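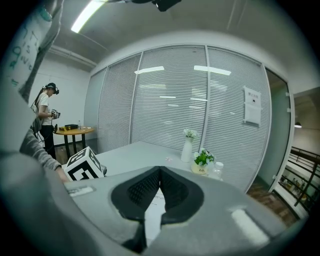
Mundside wrote back overnight that the new demos still jerk at the start, and could we please stop moving before the tracking has settled. Fair. I replayed 80 of the July-format episodes against the ones we recorded this week, and the jump is there in both, always in the opening stretch.

April 1, 2021

Hand-held gripper, big white table, marker cube near the corner. Changes from the last entry:

- Hold still over the table until the pose stops drifting, then start the reach.
- Close the fingers slower. The width signal lags when we snap them shut, and the policy copies the lag.
- Cube stays put between episodes. If it gets bumped, redo the map before going on.

Episode 81 is bad, skip it. I turned the wrist too far and the track broke halfway through the place. Left it in the raw folder, marked it in the Koltmont sheet.

Trimmed the first 300 ms from every episode as a test and retrained on that set. Start is smoother in replay, no difference at the grasp. Ledesma wants the untrimmed files as well, so keep both copies until they say otherwise.

Target for the set is 3000 episodes. Drellden asked if part of that could be done by remote control. I would keep those in a separate set - the timing is different and the pauses are longer.

To do: check the finger padding for wear, rerun the width calibration, send Mundside the trimmed batch.

Last updated: after the retrain, trimmed set only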